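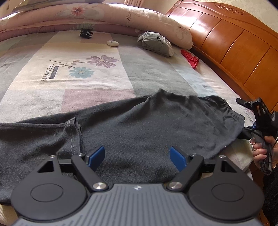 Gripper view of dark pants on a patterned sheet, with a second gripper at right.

Kedach Garment Handling: Frequently Asked Questions

What is Kedach?
Kedach is a study of two-handed garment folding learned from demonstrations given with hand-held grippers. A person holds one gripper in each hand and folds the item. The policy is trained on the recorded views and gripper motion, then run on a two-arm robot with matching fingers.

Which garments are covered?
Pants, T-shirts and small towels. Most questions we receive concern pants, so the answers on this page use them unless stated otherwise.

Why are demonstrations recorded on beds and not on a lab table?
An earlier policy, Murnen, was trained on a plain white table. It found garment edges by contrast and failed on printed bedding, where it often closed on a flower or a line of lettering. Kedach demonstrations use the bedding as found. Sheets are not smoothed or replaced, and other items are left where they lie.

How does an episode start and end?
It starts with both grippers open and the garment at rest. It ends when both grippers have released and moved clear. Regrasps inside an episode are kept. Episodes with a dropped gripper or a lost tracking signal are removed.

What does the policy predict?
A short sequence of relative poses and opening widths for each gripper. It predicts 20 steps, executes the first 5 and then predicts again. Executing all of them raised the number of missed grasps on soft knits, which shift after first contact.

How is the waistband found?
There is no separate detector. We tested one, called Stöckli, that marked the waistband and both hems before each grasp. It worked on flat garments and lost the waistband when the fabric was bunched.

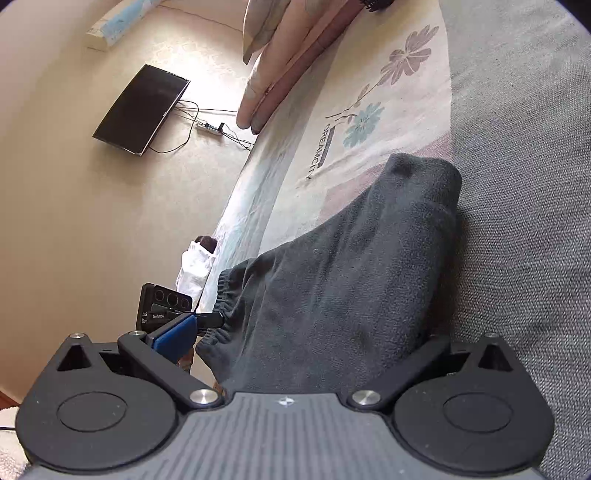
Bunched starts are the harder case for the full policy as well. An elastic edge and a leg cuff look much alike at close range, and the rest of the garment gives little help until it is opened out. The policy usually lifts one edge, spreads the fabric and grasps again, a pattern that is present in the demonstrations.

What is the success rate?
On pants from bunched starts, 61 percent over all test homes. A trial counts as a success if the legs are aligned, the waistband is at one end and no more than 2 regrasps were used.

Were the test homes seen in training?
No. Homes are split before training, and no sheet or garment appears on both sides of the split.

What are the known failures?
Picking up the sheet together with the garment is the most common. Dark fabric in low light is second, as folds lose their shading and the fingers close above the cloth.

Can I use the data with another gripper?
Yes, if the finger length and opening range are close to ours. The Rendon conversion script rescales opening widths. It does not correct for a different camera position.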